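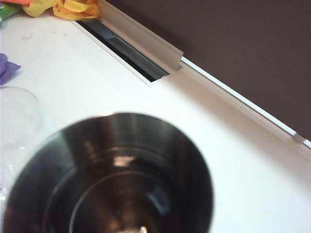

Most gripper reviews start with a cardboard box. Warrick Tautahi thinks that is why so many of them end with a good score. A box has flat sides and printed corners, and nearly any camera can find it. Put a dark polished metal container on a white table and the same setup may reach for a reflection.

Tautahi runs a small automation shop in Pronivstead that sets up robot arms for kitchens, hotel bars and a few labs. His customers want machines that can handle what they already own, and much of what they own is glass or shiny metal. In September he cleared a bench and ran two grippers and two wrist cameras through the same set of jobs. I spent most of that time sitting next to him with a notebook.

The arm stayed the same throughout, and so did the controller, a Bomholm unit he has used for years and doesn't especially like. "It's slow to start and the menus are a mess," he said. "But I know what it does when it gets confused, and that's worth something."

The first gripper was the Lurkeck, which has two narrow black fingers that close to a point. The second was a wider parallel gripper that Tautahi's shop builds itself, with soft pads and a longer stroke. The cameras were a Ghoneim wrist camera with a color sensor and no depth, and an older depth camera taken off another job.

He gave each combination 12 tries at each task. The tasks were plain ones: find the open top of a metal container from above, close on the stem of a wine glass, and move a glass bottle a short way across the table without knocking anything else. He left other things lying on the table on purpose, cloth and packaging and a sponge among them. A bench with one object on it, he says, only proves the arm can work on a bench with one object on it.

The metal container gave the depth camera the most trouble. Looking straight down, it returned a ring of good points along the rim and almost nothing inside. The inner wall threw back light from overhead, and the camera read parts of that as a surface floating well above the real one. On several tries the arm stopped short and waited, and Tautahi had to clear the fault by hand.

The Ghoneim did better here. It has no depth to get wrong. The software fits a curve to the rim and works out the height from how large that curve looks, using a container size entered ahead of time. It found the opening on all 12 tries with the Lurkeck fitted. The catch is the part about entering the size. If a customer swaps in a different container and doesn't tell the system, the arm will be off by however much the new one differs.

Focus was a weak point too. The lens on the Ghoneim is set for working distance, and when the wrist comes in low over a tall object, the near rim goes soft. The software put up with more blur than I expected. Tautahi still would like a second focus setting, and he has written to the maker to say so.

Clear glass is harder for people to argue about, he told me, because everyone agrees it is bad. A wine glass shows up mostly as highlights along its edges, and those move when the camera moves. The bowl lets the table show through. The stem is thin, but it is the part with the most steady outline, and it is where a narrow gripper has room to close.

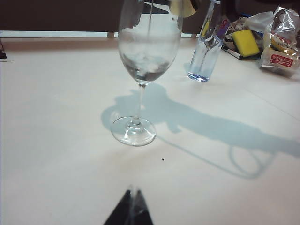
A clear wine glass seen from the wrist, with the tips of the gripper's black fingers at the bottom and a glass bottle behind.

The Lurkeck was made for this kind of work. Its fingers can go in beside the stem without touching the foot, and because they taper, the camera can see most of what lies past them. With the wider gripper, the pads blocked part of the view in the last stretch before contact, and the arm was going on its last good guess.

Shadows caused more misses than anything else on the pale table. The shadow of a person or of the arm's own cabling can have a cleaner edge than the glass does. On 7 tries the system picked a shadow edge as its target. Tautahi moved the lamp once, to see whether it helped, then moved it back. "A bar isn't going to move its lights for me," he said.

What is in the glass matters as well. Liquid helps the camera by giving it a level line to follow, but ice breaks that line up, and bubbles make it worse. Tautahi doesn't have a fix. For now he tells the software to ignore everything above the stem once it has found the foot, and to work upward from there.

The bottle was the one task the wider gripper won. Its soft pads held the glass evenly and let it settle. The narrow Lurkeck fingers touch a round bottle along two thin lines, and the bottle tended to turn in the grip — never enough to drop, but enough to leave the label facing another way. He tried a little more force and stopped when the motor started to complain.

Swapping between the two grippers took 47 minutes the first time, most of it spent on the controller. The Bomholm keeps its tool weight and its camera offset on separate pages, and changing one does not prompt you to change the other. We missed that. The arm ran for a while believing it was still carrying the heavier tool, and it drifted upward at the end of each move. Later swaps went faster, with a strip of tape on the bench listing both pages.

For a bar or a lab with stemware, Tautahi would buy the narrow gripper and the color camera. For bottles and jars he would stay with his own pads. He has no plan to sell the depth camera, which still does well on boxes, crates and anything with a dull surface.

Next he wants to try longer fingertips on the Lurkeck with a thin rubber facing. He had one pair printed when I left, and they were a little too thick to close all the way.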